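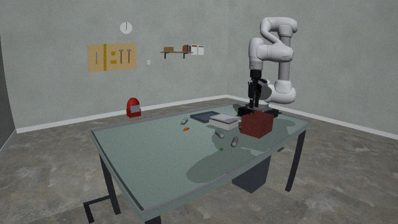 Figure 4. The practice table in simulation, with the arm at the far right end.

Section 4. Setting Up the Table-Clearing Chore
By Nhyira Gyamfi
November 2018
Reading time: 2 minutes

This section applies to the Hiltcombe practice room, release 2. It covers the clearing of small items from a work table, a chore found both in the home and on the shop floor. Readers should treat the results as a measure of what the control program can do in simulation. They do not show that an arm is ready to work in a kitchen or a stockroom.

4.1 Before the first run

1. Open the practice room and load the Gunder table layout.
2. Check that the red box is on the table in front of the arm.
3. Check that the gray capsules are lying clear of the table rim.
4. Set the step limit to 3000.
5. Save the layout under a new name.

Note: The wall shelf and tool board are part of the room and are not used in this chore.

4.2 Picking up a capsule

1. Select one capsule as the target. Do not select a group.
2. Bring the open fingers down on either side of the capsule body.
3. Close the fingers at the slow setting.
4. Switch to the close view and inspect the grip before lifting. 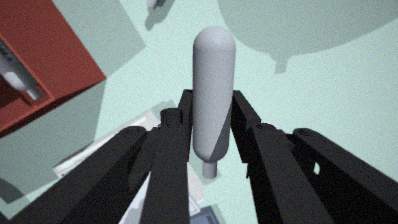 Figure 5. Capsule between the fingers, close view.

The rounded end of the capsule must be clear of the finger tips. If the fingers have closed on the narrow neck, open them and return to step 2.

Caution: Shadows from the arm can fall across the target. Where the program loses the capsule in shadow, stop the run and record it as a failure. Do not move the capsule by hand and continue.

4.3 Handling a box

The finger opening used for a capsule is not suitable for the small white box. Load the Agyeman box setting before this part of the chore.

1. Center the wrist over the box.
2. Lower the arm straight down. A slanted approach may push the box out of place.
3. Stop when the fingers are level with its sides.
4. Close, lift, and wait for the arm to settle.

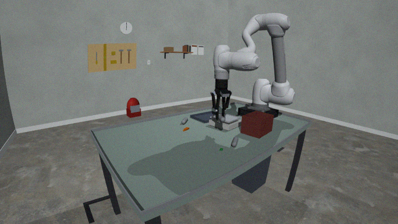

Figure 6. Fingers lowered around the white box.

4.4 Recording results

Complete 75 runs for each layout and enter every one in the log, including runs stopped early. At the March review the shared log held 2276 runs. A run counts as complete only if no person stepped in.

Reader comments

pluvusstead_lab: Does the step limit in 4.1 cover both the capsules and the box, or does it reset for 4.3?

N. Gyamfi: It covers the whole run. The wording will be corrected.

marrow44: We can clear capsules fairly well now. The tiny green piece still defeats us. I would not hand this program my dinner plates.

T.R.: Step 4 in 4.2 should say which key opens the close view.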